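Desktop Staplers: Gallery

Posted 6 June 2020 by the Trellus workshop desk

This page covers the small staplers kept with the Vurari stationery set. Stock numbers are 1481 for blue and 1795 for cream. Both are stored with the Ebihara punches and share one drawer label. Check the anvil plate for dents before a stapler goes back in the drawer. A bent rivet or a loose plate is grounds for replacement.

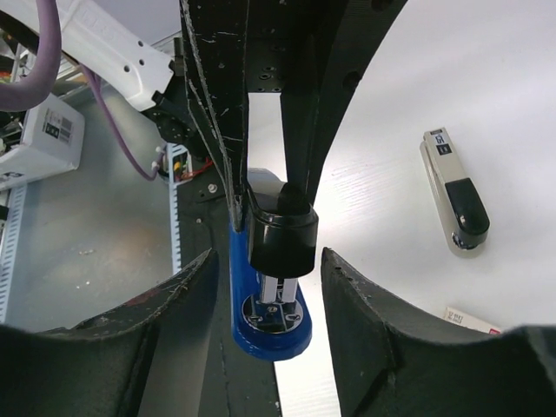

Blue stapler, with the silver rails of the magazine exposed and the round chrome anvil plate at the base. The second stapler, on the white tabletop, is the cream or beige one, with a black pressing top.

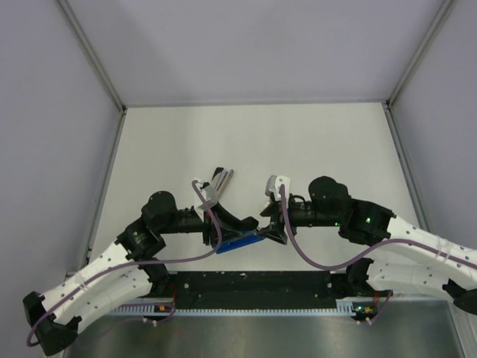 White floor panel, pale lavender-gray walls and aluminum framing at the corners. The blue item is at an angle.

Refills are ordered in July with the rest of the Prosach supplies. Use standard strips only and load no more than two at a time. If a staple jams, open the magazine fully and push the strip back by hand. Do not pry at the front of the rails with a blade, as scored rails will catch the next strip.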